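各位好，又到交进度的时候了，趁周日下午安静，我把这阵子的事一口气写下来。

2023年7月30日

先说最要紧的：Pilwood街区口述史的录音部分基本收尾了。到这周为止一共收了87段访谈，最短的一段只有几句话（一位老先生坐下来喝了口茶，说自己没什么好讲的，然后就走了），最长的那段我听了整整两个晚上才听完。原计划里还想多录几位当年在纺织厂上夜班的阿姨，可惜有两位搬去外地跟孩子住了，电话里试过一次，声音断断续续，根本没法用，只好先放一放。

转写比我想的慢得多！方言是最大的麻烦，同一个词，桥东桥西念法就不一样，软件听到一半就开始胡写，最后还是得靠耳朵。现在文字稿一共2,561页，其中校对过第二遍的大概占一大半，剩下的我打算八月里赶完。校对时我给自己立了个规矩，口头禅一律保留，“那个辰光”“你晓得伐”都不删，删了就不像人在说话了。 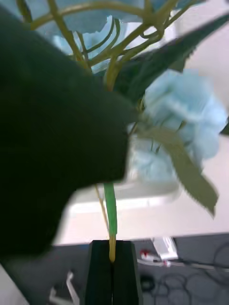 老照片征集这块倒是比预想的热闹。Godemex那边帮忙把扫描仪的租期延了一个月，真是帮了大忙，街坊们拎着饼干盒、塑料袋就来了，里头什么都有：结婚照、粮票、厂里的奖状，还有一张不知道谁家的水费单。到昨天为止，编了号的扫描件是2,717张。编号规则中途改过一次（我的锅，一开始没想到有人一家三代都来送照片），所以前面那批文件名会有点乱，等我统一改完再传给你们，现在先别急着下载。

展览的事也定下来一半。场地还是Kettle茶馆的二楼，楼梯窄，年纪大的街坊上去费劲，我跟店里商量，把听录音的座位挪到一楼靠窗那边，二楼只挂照片和文字。耳机我借到了2副，肯定不够用，还得再想办法。墙上的说明文字我写了三稿，越写越长，下一稿得狠狠心砍掉一半，字号放大一点，不然谁站着看得下去呀。

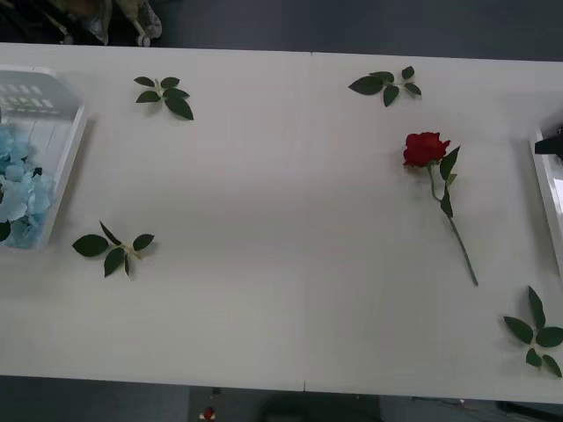
钱的方面，印刷比预算高了一些，主要是纸价涨了，小册子我又舍不得换成薄的。交通和茶水倒是省下不少，两边抵一抵，总数还在批下来的范围里。明细表我另外发，发票都扫好了，有一张油墨褪得厉害，我去找店家重开。

还有件事想请你们拿个主意：Jonolex提出可以帮我们做一个能按街道检索的网页，把录音和照片挂在一起。我自己是很心动的，但有些受访的老人家只答应在展览里放，没答应上网。我的想法是一户一户重新去问，签新的同意书，愿意的先上，不愿意的就只留在档案里。这样会慢，网页恐怕赶不上开展。你们要是觉得可以，我八月第一周就开始跑；要是觉得应该先集中精力把展览做好，也早点跟我说一声，我好回复人家。

目前就卡在同意书和耳机这两处，别的都在往前走。文字稿的样章附在邮件里，挑的是讲菜场搬迁的那一段，我自己特别喜欢，你们有空看看，哪里读着不顺直接在上面改就行。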